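Where we are with the sweeping runs, August

Hi all - the short version is that we lost most of a week to a fault in the left arm, and I'd rather you heard it from me than found it in the spreadsheet.

We had 74 sweeping runs planned for the Ulton home and finished 30. On Monday the left gripper started letting go of its tool mid-run. No error, no alarm, it just opened! It did that 4 times before I stopped the session. The Singhal controller log shows the grip command dropping out for up to 27 milliseconds, and our software read that as a release.

Constead have sent a patch and I've asked Urent to extend the arm rental so we can catch up. Until the patch is in, people stay out of reach of both arms while they're powered (we'd got a bit relaxed about that, my fault).

Dustpan and broom, same home:

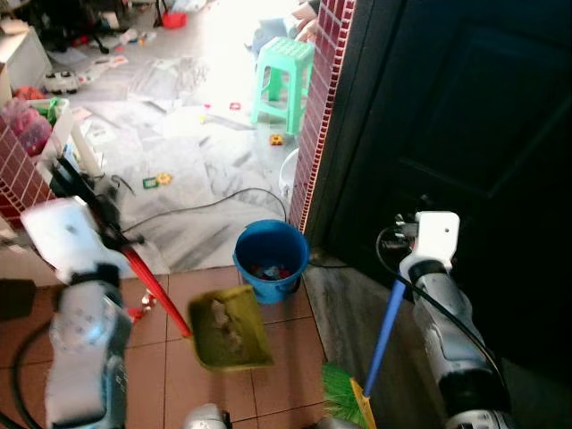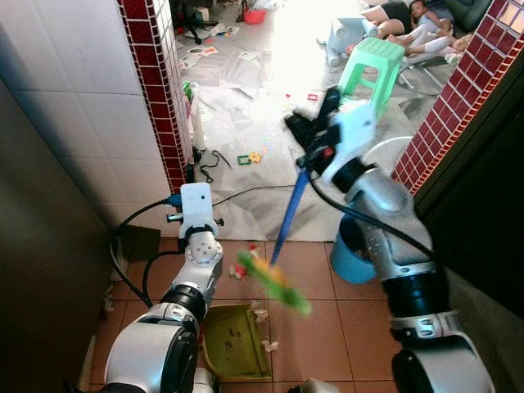 I'd also like to spend a little of the travel money on a second stop button, a wireless one if we can get it. Could you let me know if that's okay before I order? The rest of the budget is where it was last time.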